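Lanham Hall Hire: Frequently Asked Questions

How big is the downstairs room?
The main room takes up to 118 people standing or 67 seated at tables. For larger groups, please ask about our Plutanari site.

Is there an upstairs?
Yes. The mezzanine is reached by the wooden staircase. There is no lift, so if anyone in your group can't manage stairs, please plan to use the ground floor only.

Can we change the lighting?
The long fluorescent fixtures hang from the roof beams and can't be dimmed. You're welcome to bring your own floor lamps. All cords have to be taped down before guests arrive.
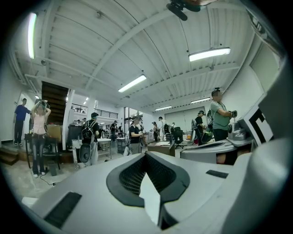 Is the roof noisy in the rain?
It's corrugated metal, so yes, in heavy rain. If you have speeches planned, book the PA when you confirm your hire.

What furniture is included?
Tables, stools and chairs are included. Please wipe them down and put them back against the wall when you finish.

When do we have to be out?
By 11 pm, with cleaning done. Rubbish goes in the bins behind the building.

How do I get the door code?
We send it 7 days before your booking, once the bond is paid. Quote hire form 2116.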